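Dotent 30-litre compost caddy and bin: a winter and a half of use

The Dotent is a two-part kit. You get a small caddy for the kitchen bench and a 30-litre bin with a tap for the laundry or back porch. I bought mine from Rowbotham, the hardware place in Iltthorpe, in March of last year. It has been in use the whole time apart from a fortnight when we were away.

Setting it up took ten minutes. The tap comes loose in a bag and needs to be screwed in by hand with a rubber washer on each side. Mine seeped the first night. I took it apart, found one washer sitting crooked, put it back and it has been dry since. The instructions show the washers in the wrong order, so ignore the drawing and put the thick one on the inside.

The bin takes everything we used to put in the council green bin except bones. Citrus and onion are fine in a system like this. You layer scraps with bran, press them down with the supplied plate and close the lid. The lid is the best part of the kit. It has a proper rubber seal and two clips, and with the clips down there is no smell in the room. With one clip down there is a smell.

The caddy is less good. It holds a day's worth of peelings for a household of three, and the handle pops out of its sockets if you lift it when full. I have glued one side. The colour has gone from cream to something closer to tea, and scrubbing doesn't shift it.

Draining the liquid is a weekly job. The tap sits low enough that you get nearly all of it, but it also sits too low to get a jug under unless the bin is raised. I use two bricks. A stand is sold separately and I didn't buy it. Diluted, the liquid went on the lemon tree and the silverbeet, and both are doing well, though they were doing well before.

I also tried the Tramumetti, which my sister owns. It is heavier, the tap is metal and the caddy handle stays put. It costs a good deal more and the lid just pushes on. If the bin is going to live outside, I would get the Tramumetti. For indoors the Dotent seals better.

Bran is the ongoing cost. Rowbotham sells it in small bags and the price adds up. Buy the big sack if you have somewhere dry for it. Mice will find it, so keep it in a tin.

One clip cracked in the second winter. The replacement is part number 758, and it came in the post with a spare. Worth buying if you have hard water and a cold porch? I'd say yes for the bin, and use an old ice cream tub in place of the caddy. 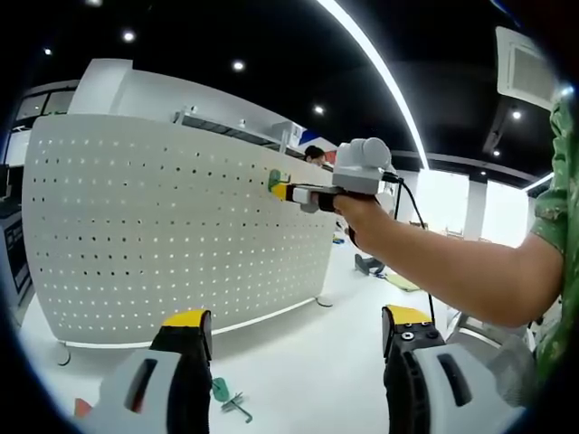

Dotent owner, Iltthorpe: Mine leaked at the tap too and swapping the washers fixed it. I don't agree on the bricks, the bin tipped on me when it was half empty. An upturned milk crate is steadier and you can get a bucket under the tap.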